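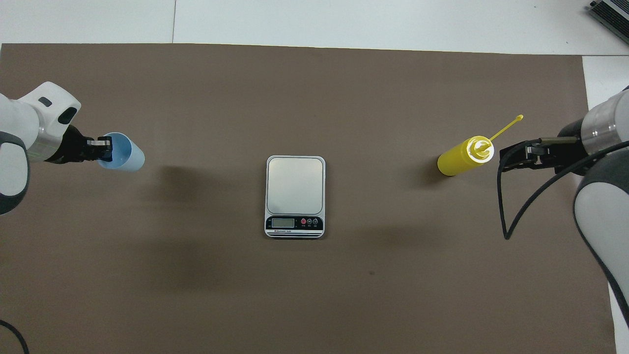

2. Getting to Drokurholm and Getting Around

Tonantzin Robles
Travel and Tourism, second-year project report
28 Sep 2026

2.1 Purpose

My report looks at whether Drokurholm works as a short break for visitors who do not hire a car. I stayed five nights in a guesthouse above the harbour and used only buses, ferries and my own feet. Section 1, handed in separately, covers the history of the island and its fishing trade.

2.2 Arrival

The Corkesik ferry was the only direct crossing on the day I travelled. A foot passenger ticket cost 476 crowns, and bicycles were charged extra. The ticket office takes cards but the café on board does not, and I went without lunch. From the landing stage it is a 20 minute walk uphill to the old town. There are no signs until the church.

2.3 Buses

Clokik runs the one bus route, from the harbour to the beach at Younis and back. In summer it goes every 30 minutes. The winter timetable, which starts in December, has two buses in the morning and one in the late afternoon. The stop at Younis has a shelter and a bench but no timetable. I missed the last bus once and walked back along the cliff path — a very good walk in daylight, but I would not recommend it after dark.

2.4 What visitors said

I spoke to other guests at breakfast and to people waiting for the bus. Most had come for the beach and the seabird cliffs. Several did not know the old town had a museum. The most common complaint was that the bus does not wait when the ferry is late. Two German walkers told me they had planned their whole trip from a paper map — they found it more useful than the island's website.

2.5 Findings

A visitor without a car can see the harbour, the old town and Younis easily in summer. The north side is harder to reach, and I only got there by joining a boat trip. In winter I would expect most people to stay close to the harbour. A printed bus timetable on the ferry would be cheap and would help.

The interview questions are in Appendix B.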